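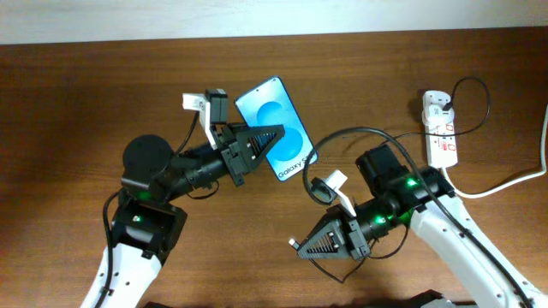
Reddish table, tan wall, old Galaxy: help me finish this room

Humetberg Home Forum > Small rooms and work corners > January 2018

naheed_dhanial wrote:
Hi all, longtime reader, first real thread from me! I've been turning our back room into a place to work and it's stuck at the point where it functions but I don't love sitting in it. I have two things I can't decide and I'd like some opinions before I spend any more money.

First, the table. It's wood with a reddish-brown grain and I adore it, so it stays, no debate (okay, you can debate, but I won't listen). My husband wants to sand it and stain it darker to "calm it down." I think it's the only warm thing I own. Has anybody darkened a reddish wood and been happy about it afterward?

Second, the phone. It's a Samsung Galaxy, with the bright blue background and the two circles, and Galaxy S written across at a slant. I want it to live on the table permanently as a clock, kitchen timer, music thing, whatever. I just can't figure out where it should sit, or if leaving it plugged in all day is dumb.

Budget for the whole room is $300 and I've already spent some of it on a lamp.

vilem_s wrote:
Please don't stain it darker. I did exactly that to my mother's sideboard and the red didn't go away, it just went muddy. In daylight it looked like liver. If the finish is dull, clean it first with barely damp cloths and a drop of dish soap, dry it right away, then see how you feel after a week.

For the phone, put it on the side of your writing hand's opposite. I mean if you write with the right, phone goes left. Otherwise you knock it over every time you reach for a pen.

adelino_p wrote:
Gonna disagree with Vilém a little. You can go darker on red wood if you strip it all the way and use a brown with some green in it, which kills the red. It's a lot of sanding and it's dusty and you'll hate your husband by the end of the weekend, but it does work. I did a dining table with the Batdale walnut gel, 4 coats, and it's still the best looking thing in the house.

Would I do it to a table somebody says she adores, though? No.

vilem_s wrote:
4 coats! On a table she wants to put coffee on by Monday.

adelino_p wrote:
She didn't say Monday. You made up Monday.

naheed_dhanial wrote:
Ha, no deadline, but I do want my table back before February. I'm going to read the sideboard part out loud at dinner, thank you.

So that leaves the wall. There's a pale whitish-gray along the back edge of the table, and then a flat tan one elsewhere in the room, kind of a warm beige-brown. I didn't pick it. It goes all the way up to where everything turns bright white, and the two together make me feel like I'm inside a cardboard box with the lid off. I keep going back and forth between painting it and just getting used to it.

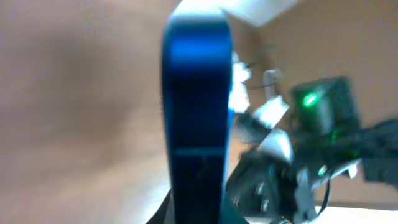
elli_hakala wrote:
Leave the tan alone for a month and change the bulbs first. I mean it! My hallway was a beige I couldn't stand, and I had the paint cans bought and everything, and then I swapped the lamps for something less yellow and the wall went from sad to sort of nice. Cost me next to nothing and the paint is still in the garage if anybody wants it.

Also, tan with a reddish wood is a perfectly decent pair. What usually goes wrong is there's no third color. Get something blue or dark green in there, a curtain or a big pot, and the brown stops being the whole story.

naheed_dhanial wrote:
Elli, I like this a lot, mostly the part where I don't have to move everything away from the wall. Would the blue be too much with the phone screen being that bright blue too? Or do I change the wallpaper on it?

elli_hakala wrote:
Change it, or match it and pretend it was a plan. For a clock you want a black background anyhow, with big pale numbers. A bright one sitting in the corner of your eye gets old fast.

teresa_leitao wrote:
On leaving it plugged in: I wouldn't do it around the clock with an older phone. Mine was a kitchen recipe screen and the back started lifting away from the body after a long stretch on the charger. I had it on a cheap plug-in timer after that, on for an hour in the morning and off otherwise, and the next one has been fine. If you ever notice the back bulging, stop charging it and take it to a battery recycling place. Don't press on it to see.

And take the SIM out if you haven't, turn off every notification, and use a plain stand with a rubber foot. I have the little Sampaio one, which was $8. It scratches nothing.

adelino_p wrote:
Seconding the timer. I'd also run the cord down behind the table and not across it. I drilled a cord hole in mine and regretted it, a clip under the edge does the same job.

vilem_s wrote:
See, Adelino and I agree on something.

adelino_p wrote:
Don't get used to it.

naheed_dhanial wrote:
Update for anyone following! No stain, the dinner reading did the trick. I washed the top the way Vilém said and an embarrassing amount of gray came off on the cloth. New bulbs are in and the tan is... better? It's less cardboard, more oatmeal. I'm keeping it for now and I've ordered a dark blue curtain from Rimon, which was on sale, so I still have a bit left over.

Phone stand is coming next week. Teresa, did you set your screen to stay on all the time, or does it wake up when you touch it?

teresa_leitao wrote:
Touch to wake. There are clock apps that keep it dim all day, but I found I never looked at it unless I was cooking. Try it both ways for a few days, and post the curtain when it's up!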